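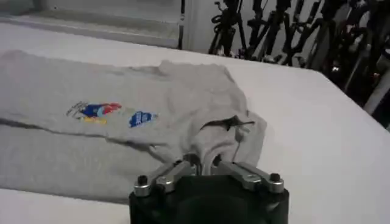 Wrist view over the grey T-shirt, fingers at the bunched part.

Search this blog
Type and press enter

I spent most of Thursday on the folding cell, and nearly all of it went on fingers. The right gripper had started letting go of thin cotton, and I had been blaming the software for a week.

The fingers on this one are metal, each held by a hex-socket bolt at the outer end. One bolt on the right arm had backed out by a hair. You couldn't see it, but you could feel it if you pushed the fingertip sideways. I took both out, cleaned the threads, put a small drop of threadlocker on each and did them up again with the short key. Don't use the long key. Ihor Stasiv stripped one that way in January and we waited 3 weeks for a replacement from Zaltix.

After that the wrist camera needed its offset set again. The old value was 699 and it is now 702, so not much, but it matters when you are trying to pick up one layer of a shirt and leave the one under it.

Then the cables. I like a loose loop at each wrist. If it is too tight it pulls when the joint turns, and if it is too long it drags over the cloth.

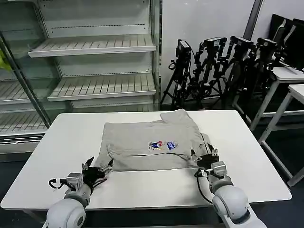

Both arms at the front corners, right gripper down on the cloth.

I test with T-shirts because they are awkward. A towel will fold nicely on a badly set up machine and you learn nothing from it. The counter stood at 3673 cycles when I shut down, and I have written that on the tape so I know when to check the bolts next.

Still to do: the left gripper, which feels fine but has had the same use, and a wipe down of the table, as lint builds up along the front edge.

Filed under: Workshop, Grippers, Small repairs

2 comments

Matvii Ostapchuk
Which threadlocker? The strong stuff is a pain on bolts that size.

Vilen
We had the same slipping on ours at Paquette. Check the finger pads as well, ours had gone shiny.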